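Climside / Workplace guides / Setup

Section 4 – Setting up the counter station (Duda unit, Trirnari software)

Read this before you switch on. Short version is taped inside the control box door, but it skips the staff part, so dont rely on it.

Before you start
Kitchen and prep staff need to know the date the station goes live. Tell them a week ahead. Not the morning of. The unit takes over wiping down and putting away. People keep the food work, the ordering, and anything with a blade.

1. Log in to Trirnari with the site code. Default is 838. Change it.
2. Load the counter model for your room. Wrong model = wrong reach.
3. Check the model against the real counter. Height, front edge, corner block.
4. Set arm speed to 23 percent for the first two shifts. Ask the shift lead before going higher.

Note: speed over 50 percent needs a sign-off from Florian Kofler's team.

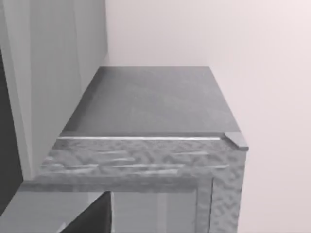
STESTIVIX SITE, September

Counter model as loaded. Top is clear and that's how you want it for the first run – no trays, no cups. The small block at the right front corner stays in the model. Don't delete it to tidy up, the planner treats it as solid and should.

5. Mark the keep-out area. Include the tall panel on the left side.
6. Run the wipe cycle in simulation. Watch the whole thing, front edge especially.
7. Run it on the real counter with one person at the stop button. No one else inside the line.
8. Write the result in the shift log. Paper or screen, pick one and stick to it.

CAUTION: The arm can restart after a pause. Lock it out before reaching across the counter. Every time, even for a spoon.

What changes for staff
Closing shift gets shorter on cleaning and longer on checking. Somebody has to own the log, so put a name on the rota. Aqeel Bukhari's crew swaps the job weekly and that works ok. Hours are not cut by this setup – if a manager says otherwise, send them to Tamsin Halliday.

Anyone can stop the unit. No permission needed, no form after. Say this out loud at the first breifing. New people won't press it otherwise.

Training is 50 minutes per person, paid, on shift. Moving the counter or changing the doors means back to step 2.

Comments

Jarosław Sadowski
Step 5, do we mark the cabinet front too? Ours swings out into the walkway.

Lech Wysocka
Yes, mark it with the door fully open. Will add to next version.

nightshift_k
The checking is more work than the wiping was. Fine by me, my shoulder's better. But put it in the job description please

Tamsin Halliday
Passed on to HR, the new wording should reach site leads this week.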